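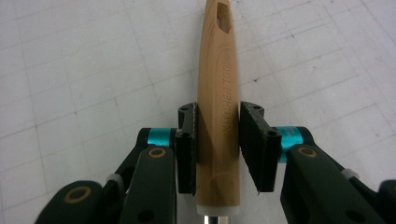 Wooden handle marked "KITCHEN TOOL"

Wekurcombe Community Board > Jobs & Local Economy > Tiltwood plant staying put?

millpond_gal
Well, neighbors, my sister-in-law called me before I'd even had my coffee to say Tiltwood has signed with the county and the plant stays open! 1042 jobs were supposed to go when the lines moved out, and now most of them don't have to. I worked in shipping there for ten years and I'm not ashamed to say I teared up a little at the stove.

oldgrayvan
Happy for every family on that list, truly. But read the second page of the notice. The county gives up property tax on the whole site, and the packing line still goes to Hou in October. That's 52 people who got left out of the headline.

millpond_gal
I did see that, and my heart goes out to them (packing was right next door to us, they had the best potlucks). I still say keeping the rest is worth a tax break. What does an empty plant pay?

ferncreek52
I'm with the van on this one. Fikovus got a deal a lot like it when I was on second shift there, and they were asking for another one before the paint dried on the new sign. I don't blame the workers one bit. I just wish the county had gotten a promise in writing about how many years.

quiltsandcarburetors
There is something in writing, I think? My copy says the company pays the money back if the headcount drops under a set number. I couldn't find the number, and I looked twice with my good glasses on.

oldgrayvan
It's in the attachment, and it's lower than you'd like. They could let a whole shift go and not owe a dime.

millpond_gal
Okay, that part I don't care for — you've got me there. I'd still take it over a padlock on the gate, and I expect we'll just have to disagree, which is fine between friends.

ferncreek52
Fine by me. Does anyone know if the packing folks get first pick of openings on the other lines? My nephew is one of them and he hasn't been told a thing.

quiltsandcarburetors
Tell him to ask at the HR window before 3 p.m. They had a sign-up sheet out when I dropped off my husband's lunch.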